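4. Where the Toppings Go: Coverage, Bites, and How Satisfied People Say They Are

4.1 Why we looked at placement at all

When we first sat down to plan the sandwich study, we expected the interesting differences to be about ingredients. Most of the earlier work on casual dining asks people what they would like between two pieces of bread, and then asks how much they would pay for it. We asked those things too (see Section 3), and we are glad we did, but as the comment cards from the Hoarau lunch counter began to come in, we kept running into a different sort of remark. Diners wrote that the pickles were all on one side. They wrote that the last third of the sandwich was only bread and lettuce. One person drew a small map, with arrows, of where the cheese had been, and we will admit that the map did more than any statistic to change the direction of this section.

We use the word coverage for the share of the bread's surface that has a given topping over it, and the word evenness for how well that topping is spread from one end to the other. The two are easy to mix up, and we mixed them up ourselves in early drafts. A turkey sandwich can have plenty of tomato and still have every slice of it piled in the center, so that the first few bites and the last few have none. By our terms that sandwich has fair coverage and poor evenness, and our diners were quick to notice.

4.2 How the data were gathered

The two participating kitchens, Hoarau and Bondevia, each served their regular menus during the September collection period. We did not ask the cooks to change anything, and they were kind enough to put up with us standing near the pass with our clipboards during the lunch rush. Altogether we received 1,125 comment cards, of which 582 were filled out completely enough to be used in the coverage analysis. The rest were mostly missing the rating for the final bite, a question printed on the back of the card, and we would certainly print it on the front if we did this over again.

Each card asked the diner to rate the first bite, a bite from the middle, and the last bite, and then the whole sandwich, all on the same scale. We also left a good deal of blank space for comments, and people used it generously. Comments were sorted by hand into themes and entered in Arkidix, the shared notebook our group uses for survey work. Where a comment touched on more than one theme, such as a diner who loved the bread but found the onions had slid out the back, it was filed under both.

4.3 What diners told us

The overall rating followed the last bite more closely than it followed the first. This surprised us a little, though perhaps it should not have, for anyone who has saved the best corner of a grilled cheese for the end will know the feeling. A sandwich that began well and ended in plain bread was marked down rather heavily, while one that began plainly and ended well was often forgiven.

Evenness mattered most for toppings with a strong taste of their own. Bacon, pickles, hot peppers, and blue cheese drew nearly all the complaints about placement. Lettuce drew very few, and mayonnaise drew complaints mainly when it had gathered at one edge and come out onto somebody's sleeve.

A smaller group of diners felt quite differently, and we want to give them their due. They liked a sandwich that changed as they ate it, and several wrote warmly about the pleasure of coming upon a thick bit of cheddar they had not been expecting. These cards came mostly from Bondevia, where the sandwiches are served on long rolls and eaten from one end to the other. Whether the roll brings out this preference, or whether people who hold it simply like to eat at Bondevia, we can't say from the cards alone.

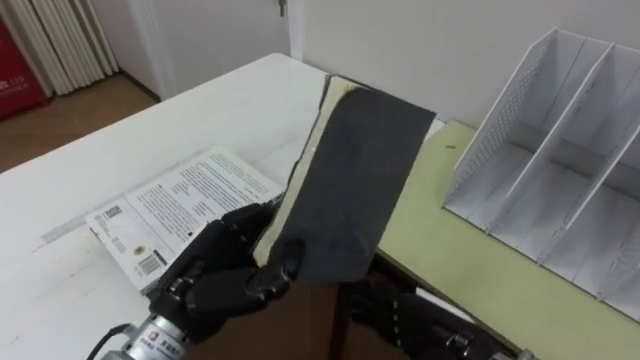 Figure 2. Gripping a two-toned block with a robotic hand.

4.4 Thickness, squeeze, and the trouble with tall sandwiches

Height came up again and again. Diners who had to press a sandwich down before they could bite it were more likely to report toppings sliding out, and once the toppings had slid, the ratings for evenness fell no matter how carefully the sandwich had been put together. In a follow-up session at the Fovside test kitchen, 30 returning diners were served the same club sandwich in a tall version and a wide one, with equal amounts of every filling. The wide version was rated higher on the last bite, and the tall version was rated higher on looks, particularly before anyone had picked it up.

We had hoped to settle the question of toothpicks as well, but the session ran long and several of our diners had to get back to work. The toothpick cards we did collect are given in the appendix.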